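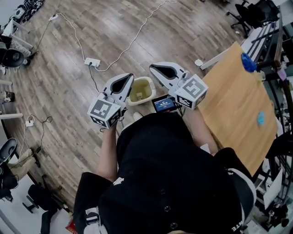 The bin, with a corner of the work table

One tiny bin, one very large room: where do you put it, and what goes in it?

Shared Spaces board > Cleaning, Trash and Storage

larkspur_lane
Original poster

We moved into the Pladivance building in April. One long open room, 2,341 square feet according to the lease, and I have now read the lease more times than any novel I own. Wood plank floor, white walls, plenty of light. It came with a single waste bin. Square, beige, small enough to look like it belongs in a hotel bathroom.

I like the bin. I'd like to keep the bin. My problems are these.

It travels. I put it by the end of the table at night and in the morning I find it wherever the last person had something to throw away. Because it weighs nothing, people carry it to themselves.

The liner fits badly. The yellowish ones we have are fine going in and then slump toward the bottom as soon as anything lands in them, so you get little bits of stuff under and around the bag.

Everyone wants something different. One person wants a single large can by the door. One wants a bin at every table. One wants no bins at all and believes that people will then take their trash home, and I would love to live where he lives.

What do you all do in a big open room? Budget is 60 dollars. Yes, total.

gravel_and_tea

Big can by the door, done. You have described a problem solved in every school cafeteria in the country.

Small bins are where liners go to die. You change a bag with two tissues and a staple in it because it "looks full," and then you do it again on Thursday.

mopsy82

Disagree with gravel, strongly, and I have the knees to prove it. I cleaned offices for 11 years. With a big can by the door, the far half of the room does not walk to it. They build a small pile on the table and call it "stuff I'm dealing with." You will find the pile in June.

Small bins near where the trash gets made, one larger can near the exit, and you tip the small ones into the large one at the end of the day without changing the liner unless it's gross. The liner can stay a week if no food goes in it.

For the slumping: knot one corner of the bag on the outside so the rim goes snug. Fold the knot under. Takes four seconds.

larkspur_lane
Original poster

Tried the knot just now. Embarrassingly good. I've been buying liners and using a rubber band like some kind of pioneer.

gravel_and_tea

A rubber band is fine. Rubber bands have held this country together for generations.

Also you can't say "no food" to people. You can say it. They nod.

pinch_of_dust

Which liners are they? If they're the Virar ones in the flat box, those are cut for round bins. They make a square-bottom one too, and the box is almost identical, which I assume is somebody's idea of fun.

larkspur_lane
Original poster

Went and looked. Virar, flat box, small drawing of a round can on the side. I have been living a lie since April.

mopsy82

The knot works on those too. Use up the box.

tidewrack

Can we talk about the table instead? There's a crumpled blue something on it in your first picture and another little light-blue thing farther down. I'm not picking on you. My table has a ring of crumpled somethings that has been there so long I dust it. But the bin isn't what's losing you the battle. Surfaces are. Somebody puts a thing down "for a second" on a nice clear tabletop, it looks like it has a home there, and then it has friends.

We put one tray on each table. If it's in the tray at six o'clock it goes on the shelf, if it's outside the tray it goes in the bin. There was an outcry. It passed.

larkspur_lane
Original poster

I have no memory of the blue thing and would have sworn in court that table was clean.

gravel_and_tea

The tray is just a bin with better manners.

tidewrack

Correct, and that's why people use it.

halfpint_harrow

Different question. What's the rest of the room like? "Put it near where the trash gets made" is fine advice in a kitchen, but in a wide open space you also have to not trip over it. A beige bin on a brown floor is a shin trap.

larkspur_lane
Original poster

Fair. Have a look.

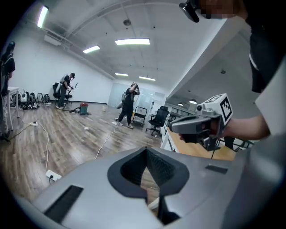
The main room, low ceiling and the pendants over on the right

The white table with the skinny legs is over by the left edge. There's a pillar on the right and past it the ceiling drops, and that's where the two round lamps are. I want that part to be the nice end, with a rug and possibly a plant, so I'm reluctant to let trash anywhere near it. The AC unit is high up on the left wall and blows wherever it feels like.

halfpint_harrow

Oh that's a lovely room. I was picturing a basement. Beams and ducts and everything.

OK, so the pillar. The pillar is your friend. A bin pushed up against the pillar isn't in anybody's path, because people already steer around a pillar. Main can goes there. Your little square one goes under the end of the wood table, tucked in so that the opening is just clear of the edge. It's square, so it'll sit flat against a table leg or a wall. Use that. Round ones always leave a gap that collects hair.

gravel_and_tea

I withdraw nothing, but the pillar is closer to the middle than the door is, and I can live with the pillar.

mopsy82

That's the warmest thing gravel has written on this board since the vacuum thread.

Second the pillar. Don't put anything under the AC, though. A light bin with an open top and a loose bag under moving air will flap all afternoon. I had one client who thought it was mice.

pinch_of_dust

I'd go the other way and put the main can in the low-ceiling part. I know, I know, the nice end. But people drift to the nice end with their coffee, so that's where the cups will be. You can have a rug and a trash can in the same room. Millions do.

larkspur_lane
Original poster

I feel personally attacked on behalf of a rug I haven't bought.

pinch_of_dust

Get one with a lid. Gorkasik does a slim step can that doesn't look like a trash can. My mother-in-law put mail in ours.

gravel_and_tea

Step cans in shared spaces last about a year. Someone always stomps. Open top, heavy base, no moving parts. Beauty is for home.

halfpint_harrow

Agree with gravel on the pedal, disagree on beauty. And pinch, if the can lives in the nice end, the nice end turns into the trash end with lamps. I've seen it happen to a perfectly good window seat.

pinch_of_dust

Where do the cups go then?

halfpint_harrow

To the pillar. It's right there. I have faith in them.

pinch_of_dust

You and the guy who wants no bins should get lunch.

tidewrack

On the traveling bin: put something in the bottom under the liner. I use an old tile. You want just enough weight that picking it up feels like a decision. A flat stone works too, or a bag of rice if you don't mind explaining it. With a tile in there the bin also doesn't skid when a toe catches it.

mopsy82

Seconding the tile, and keep a few folded spare liners under it while you're at it. Then whoever pulls out the full bag has a fresh one looking up at them. It doesn't make them put it in. It removes the excuse about the cupboard.

larkspur_lane
Original poster

Tile acquired. The hardware place on Lau had a box of odd ones by the register for a dollar each. I got a green one with a crack, so now the bin has a nicer floor than my bathroom.

Where I've landed, before anyone asks me to summarize: small square bin under the end of the table, knot in the liner, tile in the bottom. Bigger open-top can against the pillar, 38 dollars, delivered Tuesday. Rest of the budget on two trays, because tidewrack has gotten into my head about surfaces.

gravel_and_tea

Two bins in a room that size. We'll see.

larkspur_lane
Original poster

Update, three weeks in.

The little bin has stayed put. One person did pick it up, said "huh," and set it back down, and I nearly applauded. The debris-under-the-bag thing is mostly gone, apart from pencil shavings, which obey no law.

The pillar can is getting used by everyone except the people nearest to it. I can't account for this.

Trays are mixed. The one on the wood table works. The one on the small white table has become a place where pens go to be admired. Nothing in it has ever made it to the shelf, and I've moved the cutoff to five thirty in case that was the problem.

No rug yet.

mopsy82

The people nearest always think it's somebody else's. Turn it so the opening faces them.

larkspur_lane
Original poster

It's a cylinder.

mopsy82

Turn it anyway.

pinch_of_dust

How are the coffee cups?

larkspur_lane
Original poster

Four on the floor of the nice end this morning. Don't.

pinch_of_dust

I didn't say a word. The slim one comes in white, by the way.

halfpint_harrow

Hold out. Get the rug first. Nobody leaves a cup on a rug.

gravel_and_tea

I have left cups on every rug I've ever owned.

Has anyone got a view on dustpans with long handles? Ours snapped. Can start a new thread if that's too exciting for this one.

tidewrack

New thread please, I have a lot to say and some of it is about bristles.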